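Small parts sorting: table and containers

Gallery page, October. Notes by Mansa Nartey

The sorting table at Biltham is used for dividing small loose parts into compartments before they go to the stores. Work passes from a tray into an organiser and then on to the labelled drawers at the far end of the room. The notes on this page cover the containers and the table, with a few remarks on layout. Drawer labels and stock lists are kept on the Perov page.

Each sorting position has the same basic set: one open tray for parts waiting to be placed, and one divided organiser to receive them. The tray goes nearest the person sorting. The organiser goes directly behind it, with the long side facing forward, so that parts travel a short distance and do not cross the bare table. A gap between the two containers is the usual cause of parts on the floor.

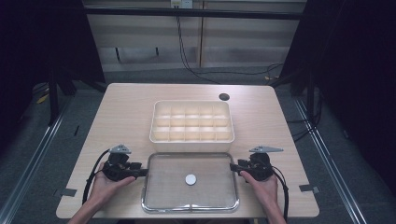 Sorting position with fifteen-compartment organiser, three rows of five. All compartments empty, one white disc in the tray.

The organiser is white plastic with low walls and thin partitions. Square compartments suit discs, caps and short spacers. Anything longer than the compartment is wide stands on end and tips into its neighbour, and should go in the long-slot boxes from Gatti. Fill from the back row forwards. Filling the front row first means reaching over finished work, and Shafiq Ranasinghe has asked that new starters are shown this on their first morning.

The tray is clear, with a metal rim. Wood grain shows through the base, which makes white parts easy to find and brown or amber ones rather harder. For those, put a sheet of plain paper under the tray. Wipe the base with a dry cloth between batches – dust collects in the rounded corners.

The tabletop has a light wood-grain finish and rounded corners. Working height is set by the stool and not by the table. Keep the surface clear of drinks, pens and spare bags while a tray is open.

Batch size is limited to 45 parts per tray. Larger deliveries are split first, and a bag of 800 is shared between 2 positions. Batches are numbered in the order they are opened, and the number stays with the parts until they reach the drawers. Batch 365 was the last one entered under the old Lovitz part codes. From 366 onwards, use the codes printed on the drawer fronts.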